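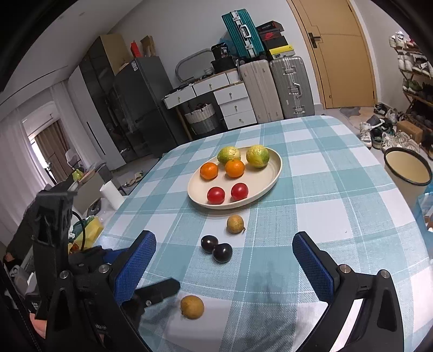
Plarnel Sort — task planner and grasp checker for hand-held and arm-mounted grippers

Current build: 2.6. Runs on Linux, one GPU, camera on the wrist or the grip.

What it does
Takes wrist camera video plus gripper opening, gives back an object list, a pick order and a finger width for each pick. Small round stuff is where most of our users have trouble — fruit, bottle caps, beads. Items touching, items half hidden behind other items, shiny skins with highlights that the depth map hates. Plarnel Sort keeps a track for each item and holds it when a finger passes in front.

Whats in the package
Tracker. Up to 300 objects live, ids kept through short occlusion.
Pair rules. Write "same kind together" or "plate holds two of each" in plain text, planner turns it into a goal state. Edit by hand if you dont like what it made.
Two-gripper mode. Shared workspace, one clock, a warning when finger paths cross. You set the clearance.
Patterned surface filter. Checks, stripes, woven cloth. Off by default, costs a bit of speed. Turn it on for any tablecloth.
Replay tool. Scrub a session, fix a label, re-export.

Grasp width
Set a min and max per class. Soft fruit wants a slow close, see the Pasaribu preset, put together by Sekar Tarigan. Soft pads: enter pad thickness or every width comes out too wide.

Known issues
Two dark round items in contact sometimes merge into one track. Workaround: raise split sensitivity to 6. Fix is in testing, Vija Rimkutė has the branch.
Stems get read as seperate objects at the closest range.
Clutter in the background (shoes, bags, furniture) slows the first scan. Draw a table mask first.

Licensing
Lab seat, 13 users, includes replay. Single seat has no two-gripper mode. Both come with 2000 sample sessions and the Hinurar converter for older logs.

Upgrading from 2.5
Back up your rule files — the syntax for "near" changed in March. Old masks load fine.

Sales and trial keys: Tegwen Craddock, Gevuvbridge office
Bug reports: Kári Ravn, attach the session log pls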